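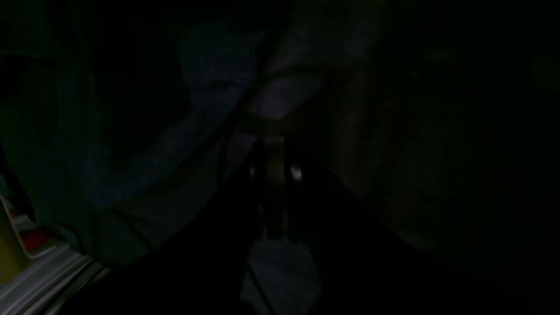 Dark green fabric, low light.

1/ I've been sewing curtains for a rental in Hirnov and learned some things about blackout lining. Posting them so I can find them again.

2/ Weight matters more than color. I bought a thin black lining first and could still read by the streetlight coming through it. The heavier cream one from Dierckx blocks more. I returned what I hadn't cut.

3/ Measure the window after the rod is up. I measured before, and the rod went in higher than planned because of a pipe. All four panels were short. I added a band at the bottom and it looks fine.

4/ Prewash if the fabric is cotton. Mine shrank around 20 inches over the whole length I bought. The lining says not to wash it at all, so I didn't.

5/ Cost: 206 for the fabric, lining and thread. The shop in Gremavwood quoted me 760 for the same windows, installed. Their hems would be straighter than mine.

6/ Light still gets in at the sides. A rod that curves back to the wall fixes most of it. I did the bedroom that way and left the front room alone.

7/ Someone asked about the needle. Size 16, and go slow over the corners. I broke two before I slowed down.

8/ Next is the kitchen, probably in June. Short panels, no lining. Vasusow has a striped cotton I like but it's out of stock. If you know another place that ships it, reply here.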